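**Re: [skasau-arm] Grasp failures on the cup task**

Geetha Joseph wrote:

> Second run of the cup task gave the same result as the first. The arm reaches the rack, closes on the rim of the nearest cup, and the cup rolls out during the lift. I lowered the closing speed and saw no change. Is this calibration, or should we go back to the old grasp point? I would like to settle it before the June demo.
>
> Geetha

Geetha,

I don't think it is calibration. I replayed both logs against the Nevik model and the wrist position at close agrees with the plan to within 2 mm. The grasp point is the problem. The planner still assumes an upright cup and picks a spot on the rim. With the cup on its side, that puts one finger inside the mouth and the other on a curved wall, and the load is well off center.

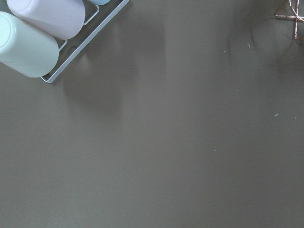
The change I propose is to grasp across the body, with the fingers perpendicular to the long axis. Neighboring cups leave very little room for the fingers, so the order matters: take an outside cup first and approach from its open side. Shenoy's branch already has the axis estimate. It needs the wrist rotation added and the upright check removed.

On training data: the Velix set has 3,629 frames, of which 144 show cups lying down. That is too few. Please record more before anyone retrains, and vary the rack angle between runs. Pale cups give weak edges in the segmentation output, so keep exposure fixed and write the value in the log header.

Two other items:

- The table height in `scene.yaml` is from the old bench. Remeasure it.
- Closing force can go up to 2 N. Do not exceed that with the plastic cups.

I can review the branch tomorrow after 4 pm if it is pushed by then.

Nicanor Bustamante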